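Workshop and Storage Building Inspection, Grinutton
Checklist with comments
Date of round: Nov 29, 2023
Next round: July

Marks used: OK = in order. ACT = action needed. N/A = does not apply on this site.

1. Exits and walkways

1.1 Main exit door opens fully from inside without key. OK
1.2 Rear exit door opens fully. ACT
Comment: The door opens, but the lower hinge is stiff and a person with small strength would need to push two times. Please oil it and check again within 5 days. If oil does not help, the hinge must be changed.
1.3 Walkways are free of boxes and pallets. ACT
Comment: Two pallets from Furkix were standing in the walkway beside the paint store. They were moved during the round. In July the same remark was written, so I ask that delivery drivers get a clear place to put the goods.
1.4 Exit signs are lit. OK

2. Fire equipment

2.1 Extinguishers hang in their places and the pin is sealed. OK
2.2 Service tag is valid. ACT
Comment: The extinguisher with number 399 has a tag which I could not read, the ink is gone. Uniyal did the last service and should have it in their list. Until they confirm the date, I count it as not serviced.
2.3 Fire blanket in the kitchen corner. OK
2.4 Smoke detectors answer to the test button. OK
Comment: The one above the stairs is quieter than the others. Battery was changed on the spot.

3. Benches and electric supply

3.1 Bench tops are firm and without splinters. OK
3.2 Sockets and covers are not cracked. OK
3.3 Extension cords are not connected one into another. ACT
Comment: Found in the packing room, behind the shelf. The second cord was taken out of use.

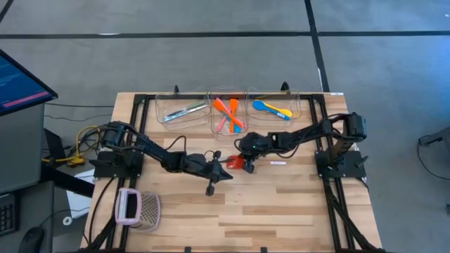
Is it allowed to keep a heater under a bench during the cold months?
Only the oil-filled type, plugged directly into the wall socket, with 30 inches of free space on every side. Fan heaters and heaters with open elements stay in the office part of the building.

3.4 Main electric panel can be reached and is labeled. OK
Comment: The label for the outside lights is still handwritten. It is readable, so I leave it, but a printed one would be nicer.

4. Ladders and shelves

4.1 Ladder feet have rubber on them. ACT
Comment: The short ladder has lost the rubber on one foot. It is now locked in the cage with a red tag and must not be used.
4.2 Load sign is on every shelf row. OK
Comment: The heavy row is marked for 825 pounds per level. I looked at the delivery papers of what lies there now and the load is below this.
4.3 Shelves are fixed to the wall. ACT
Comment: The new Clonda shelf in the packing room stands free. The brackets came with it and are still in the plastic bag on the top level. They must be mounted before anything more is put on it.

5. Order and cleaning

5.1 Floor is dry and swept. OK
5.2 Oily rags are in the metal bin with lid. OK
5.3 Materials and small parts are put back after work. ACT
Comment: This point gets the same remark as before. I know that people want to continue the next morning where they stopped, and for one night it is acceptable on a bench top. It is not acceptable on the floor, on the stairs or on top of the electric panel, and I found

a box of screws on the last one.

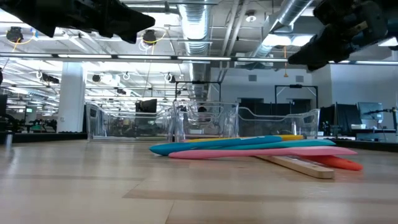 A simple shelf beside the door, with one tray for each room, would solve most of it. The trays can be bought from the normal budget and I am willing to write the labels.

5.4 Waste containers are emptied. OK
5.5 Gas bottles are chained outside. N/A

6. First aid

6.1 Box is complete according to the list in the lid. ACT
Comment: Eye wash is past its date. Large plasters are missing. Please order both.
6.2 Emergency phone numbers are on the wall. OK
Comment: The sheet is new and the print is big enough to read from the door.

Points marked ACT stay open until the person responsible for the building signs beside them. The signed copy goes in the green binder in the office.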